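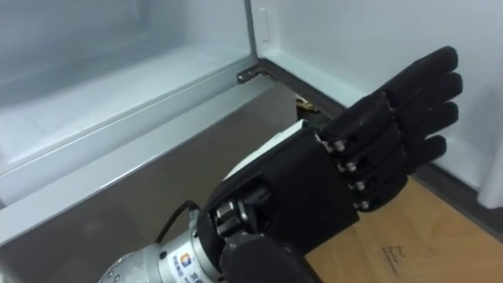

Search stories, topics, people

The Long Way to the Refrigerator

By Celeste Durán
4th October
2 comments 7 shares

The planning group at the Villby Institute holds its weekly review in a narrow meeting room with a long window onto the laboratory. The agenda this autumn has carried a single standing item: the household task set, and in particular the part of it that concerns beverages. A bottle is to be taken from a table and placed in a refrigerator. The instruction fits on one line. The software that answers to it is divided among several teams, and much of the work of the past year has been to decide which team is responsible for what.

The Institute's program, known internally as Jaltance, began as a study of arm control. Its early papers dealt with joint friction and cable routing, subjects that remain of interest to those who maintain the hardware. Attention has since moved to the layers above. Ettore Negri, who leads the planning group, describes the change as a matter of where the failures were found.

"In the first year, when a run stopped, we opened the arm," he said. "Now we open the log."

The log is produced by Grelix, the Institute's own task software. Grelix receives a goal, asks the perception service what is present, proposes a sequence of motions, and passes each motion to the controller only after a set of checks has been passed. The controller itself runs at 1000 cycles per second and is deliberately simple. It knows joint positions, torques and limits. It has no concept of a bottle, and the group has resisted several proposals to give it one.

Perception is handled separately, by a team with its own offices and its own budget line. The division was made for practical reasons. The people who work on recognition wanted to release new models often, while the people who work on motion wanted the inputs to stay the same for months at a time. The compromise was a fixed message format, called Sala, through which every estimate of an object must pass. A Sala message states what the object is believed to be, where it is, how large it is, and how certain the system is about each of those values. The last item is the one over which the two teams have argued most.

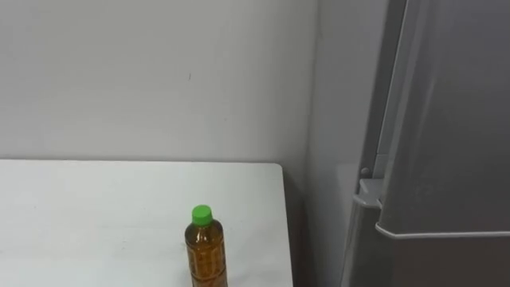

Certainty, in the older version of the format, was a single number attached to the whole object. A system could report that it was very sure of a drinking bottle and leave unstated that it was sure of the bottle's width and much less sure of its height. Clear plastic makes the difficulty plain. Depth sensors tend to read through it or to return the distance of the liquid, and a reflection on the shoulder may be taken for an edge. The cap, being opaque, is usually measured well. The body below it is often measured poorly. When both were folded into one score, the planner had no means of knowing which part to trust.

The revised format, adopted in April, reports a separate uncertainty for each dimension. Grelix now selects its grasp from the values it can rely on. If the cap is well located and the body is not, the hand is brought in along a path that would be safe for any body width within the reported range, and the fingers are closed slowly until contact is felt. The method costs time. A cautious approach may take twice as long as a direct one, and visitors to the laboratory have been known to remark on it. The group regards the delay as acceptable at this stage of the work.

A greater difficulty arises once the object is in hand. Until that point the planner must consider the shape of the robot and the shape of the room. Afterward it must consider a robot whose arm has grown longer by the length of whatever it is holding, and whose hand may no longer turn as it pleases. An open drink must stay level. A sealed one may be tilted, but the Institute's rules treat every container as open unless the task file states otherwise. Negri's group calls this the carry constraint, and it removes a large share of the motions that would otherwise be available.
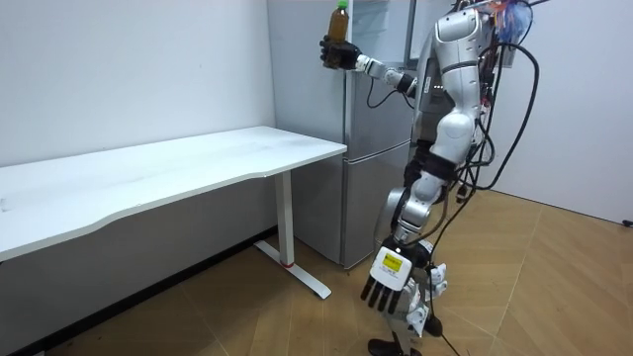 The carry constraint is applied to one arm at a time, and a good deal of the planner's code is concerned with what the other arm should do meanwhile. Earlier versions of Grelix left the free arm wherever the previous task had ended, on the reasoning that a still arm could do no harm. It could, however, stand in the way. The current version prefers a low rest position for the free side. With one arm raised to shoulder height and a bottle of brown liquid held upright before the upper door of the refrigerator, the other hangs beside the body with its fingers toward the floor, well clear of the space in which the carried object must travel. The preference is expressed as a cost and may be overruled. If the free hand is needed for the door, the planner will raise it, but the log must record why.

The door deserves an account of its own. A refrigerator door moves along an arc that is fixed by its hinges, and a hand that holds it must follow that arc closely or work against the seal. Grelix does not store a model of each appliance. It makes a first estimate of the hinge line from the visible edges, pulls gently, and corrects the estimate from the forces at the wrist. Durable as this approach has been in simulation, it was slow to reach the real machine, chiefly on account of noise in the wrist readings. A filter introduced over the summer has improved the matter. Two engineers were assigned to it full time, and their report is expected before the end of the year.

Not all of the tooling is so closely tied to motion. A substantial part of the budget has gone to replay. Every run is stored with its Sala messages, its proposed plans and its rejected plans, and any of them can be fed again to a newer version of the software. The rejected plans were added at the request of the perception team, whose members wished to see what their estimates had ruled out. They have become the most frequently consulted part of the archive. New staff members are asked to read a week of them before they are given permission to change the planner.

The arrangement has its critics within the Institute. Some members of the learning group hold that the boundary between perception and planning is an old habit, and that a single trained policy would handle transparent objects without any need to state its doubts in a message. A trial of that kind has been approved for the coming term. It will use the same table and the same refrigerator, and its results will be stored in the replay archive alongside those of Grelix, so that the two can be compared run by run. Negri has supported the trial. His one condition was that the learned policy be made subject to the same checks before any motion reaches the controller.

Work on the next item in the household set has already started. It calls for the bottle to be taken out of the refrigerator again and returned to the table, and a draft task file was circulated last month. The door, under the present draft, is to be closed by the robot afterward. The perception team has asked for that requirement to be moved to a later release, and the matter is on the agenda for the next review.

2 comments
Share this story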